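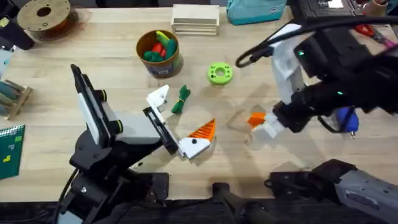

A day out at the Pimham growers' open day

We had been meaning to visit Pimham for years, and on July 18, 2021 we finally packed a lunch and went. Parking was $5 a car, and a very kind lady waved us into the shade – I was grateful for that by mid-afternoon, I can tell you.

We started with the root crops, as I always do. The Giren carrots were the ones I'd come for. They grow them in deep sandy beds, thinned twice, and the rows are 80 feet long and so straight it made me feel bad about mine at home.

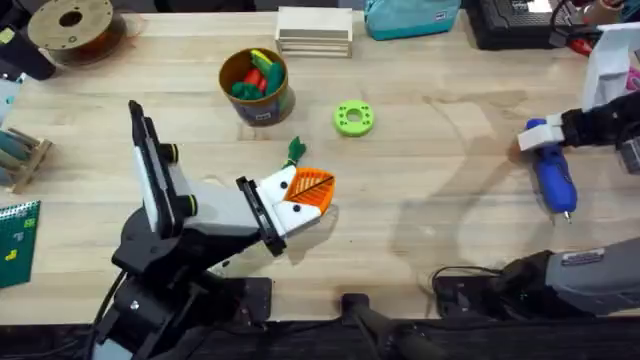 Riaan Pillay wrote to me afterward that thinning twice is wasted work if you sow thinly to begin with, and that he waters the evening before he pulls any. I may try it in August with my late row.

After that came the tasting table, where we lingered much longer than we meant to. You got three slices on a paper plate, one from each bed, and the sweetest to my mind was the stubby Oton, which I had always passed over in the catalog
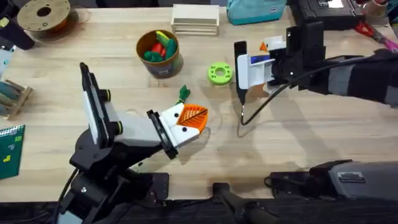

and which I now have 20 feet of string laid out for. Đạt Cao, who led our walk, told us to leave the tops on until we got to the kitchen door and then twist them off right away, so they don't pull the moisture out of the root.

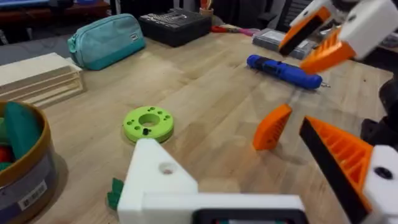

Tea and the Gumede orchard

The orchard is a short walk uphill, with benches along the way (bless whoever put them in). We had tea and plum cake under the old pear trees, talked to a couple who had driven since breakfast to get there, and came home with two bags of carrots and a jar of chutney.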